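About Lilen

Lilen is a small translation and document office in Hurnulham. We help people and small companies who need their papers in another language, and who want to understand what they sign. We opened in December with one room and two languages. Today we work in 7 languages, and we have kept the same room.

Most of our customers come with personal papers: birth certificates, school records, driving licenses, letters from a landlord or a bank. Such papers are short, but a wrong date or a name spelled in two ways can cost a family many weeks. For this reason every translation is read by a second person before it leaves the office. We do this also for one page.

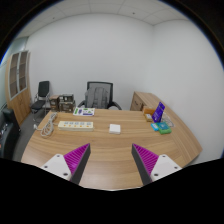 For companies we translate contracts, safety sheets, user manuals and price lists. Our oldest business customer is Sayegh, an importer of kitchen tiles, whose catalog has more than 300 pages and changes every year. For texts like this we keep a word list together with the customer, so that the same tile has the same name on each page.

We are a team of 4. All of us learned English as adults, and we remember well how it feels to stand at a counter with a form we can not read. If you don't know which paper the school or the town hall is asking from you, bring the letter and we will read it with you. There is no charge for this.

Our prices are by the page for certificates and by 1000 words for longer texts. You receive the price in writing before we begin. Urgent work is possible, please call first.

In the Widorum building we are on the ground floor, and the entrance has no steps. You can come without an appointment in the morning. In the afternoon please write or call before you come.

Page updated July 23, 2019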